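Learning household tasks from a hand-held gripper: what we tried and what we measured

Student project report, group Finus

Our project asks a simple question. If a person collects demonstrations with a hand-held gripper, does it help to change the starting position of the objects very often, or is it enough to collect many demonstrations from a few positions? We believed at the beginning that the number of demonstrations is the most important thing. Our results did not agree with this.

The task was to hold a plastic basket by its rim and move it to a target area on the table. We chose it because a basket is light, and the rim can be held from many sides. For a robot this is not so easy. The fingers must come down with one on each side of the wall, and a small error in height makes the basket tip or slide away.

We recorded 605 demonstrations in total. We removed the ones where the tracking was lost and the ones where the person had stopped and started again. From the rest we made two training sets of the same size. In the first set, which we call "fixed", the basket always started in one of 10 marked positions. In the second set, "free", the person put the basket down anywhere within reach and turned it by any angle before each recording.

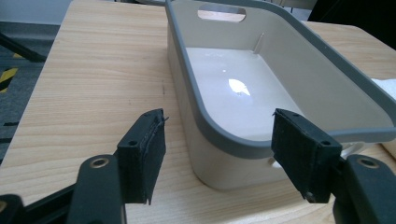
Govitby, August

The recording was done on one wood-grain table. The camera is on the gripper itself, so the two black fingers are always in the view and the basket comes between them as the hand moves forward. We kept this view for the training without cropping. In an early test we cropped the fingers out, and the policy became much worse at closing at the right moment. Our explanation is that the network uses the distance between the finger pads and the grey rim, but we did not prove this.

The ceiling lights gave us more work than we expected. The inside of the basket is very bright and shows a reflection, and this reflection moves when the camera moves. We added random changes of brightness to the training images. It helped a little with the fixed set and made no clear difference with the free set.

For the test we used the Gutard arm of our department, with the same type of fingers. Each policy was run 100 times. A run was counted as good only if the basket stood inside the target area at the end and had not tipped over. The free policy was clearly better when the basket was turned to a new angle. When the basket stood in one of the marked positions, both policies did almost equally well — here we cannot say that one is better.

The most common failure was the same for both: the fingers closed too high and touched only the top of the rim. The second one was that the arm waited above the basket and did not decide on a side.

There are limits to this work. We had only one basket and one table, and all demonstrations were made by 2 persons from our group, who have a similar way of moving. With the Taşdemir calibration sheet we had a small error in the height of the camera, and we corrected it only after around a third of the recordings. Next term we would like to repeat the test with a basket of another shape.

3 comments

gripfan: Did you try to train on both sets together? I would be curious about the marked positions.

Finus group: Thank you for the question. We tried it once, but with a shorter training, so we did not put it in the report.

m_lab_reader: Same problem with closing too high in our lab. Adding more demonstrations where the hand corrects its height helped us a bit.

Shared 10 times

Contact | © Finus student project | Back to top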